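We use cookies to remember your preferences and to count visits. By continuing to read you accept this. Accept | Settings

6 September 2018

Up at six. Spent the morning on the Rinden well records. The logger at Rinden writes one water level every hour to a fixed-width text file, and the archive machine converts these to monthly tables. The August table had gaps. The raw file did not, so the fault is in the conversion or in the memory holding the data while it is converted.

Ran the converter on the same raw file three times. Two outputs matched. The third differed in one block of 600 records, all shifted by one column. Software with a plain bug should give the same wrong answer each time, so I moved memory to the top of the list and the Surkix converter to second place.

Started the memory test before breakfast and left it alone. First pass clean. Second pass reported a single bad address, high in the range. One address in two passes is weak evidence, but it agrees with the shifted block. Wrote the address in the back of the notebook.

Re-read my notes on desktop boards while the third pass ran. On this type of machine the memory controller is in the processor, so a poor contact at the socket can look the same as a bad memory module. I had forgotten that last winter and bought a module I did not need.

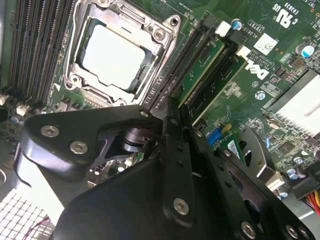
Dell motherboard with the socket load plate raised. Memory slots at far left.

Order of checks, for next time: reseat the modules, test them one by one, swap slots, and only then open the socket. Contacts in the socket are easy to bend and hard to straighten. Old thermal paste comes off with alcohol and a lint-free cloth. New paste goes on thin. Power off at the wall for all of it.

Spyros Tzanetos called at eleven about the Skomwood gauge. It reads 80 mm low against the staff. He wants to apply a constant correction back to spring. I asked him to wait until we have a second staff reading at a different level. If the offset grows with depth it is a scale error, and a constant would make the high readings worse. He will go out again next week if the track is passable.

He also asked for the August table. Told him it would go out late, with the gaps flagged as "conversion" so that they are not taken for missing water.

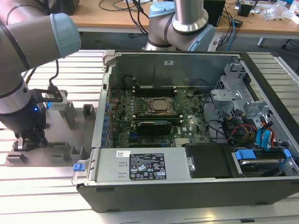
Fixture tray with raised holders, to the left of the computer.

Afternoon: wrote a check script. It compares the line count in the raw file with the row count in the table, then compares the first and last timestamps, then takes 100 rows at random and compares them field by field. Runs in under a minute. It would have caught the column shift. I should have had this two years ago.

Cunha files next. They use a comma for the decimal and a semicolon between fields, and the script failed on the first one. Added a switch for the separator. Passed after that, apart from one file with a blank line at the end, which I now strip.

Lunch at three, bread and the rest of the soup.

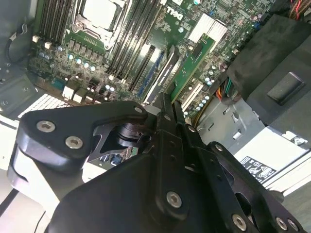
Evening

Third pass of the memory test clean. One error in 3 passes. Left it running overnight. Copied the raw files for all wells to the second disk and verified the checksums. No mismatches.

Rain after seven, light. Emptied the gauge in the yard first so tomorrow's reading starts from zero. Still to do: August table to Spyros, new battery for the Rinden logger before October, reply to the letter about the Skomwood access gate.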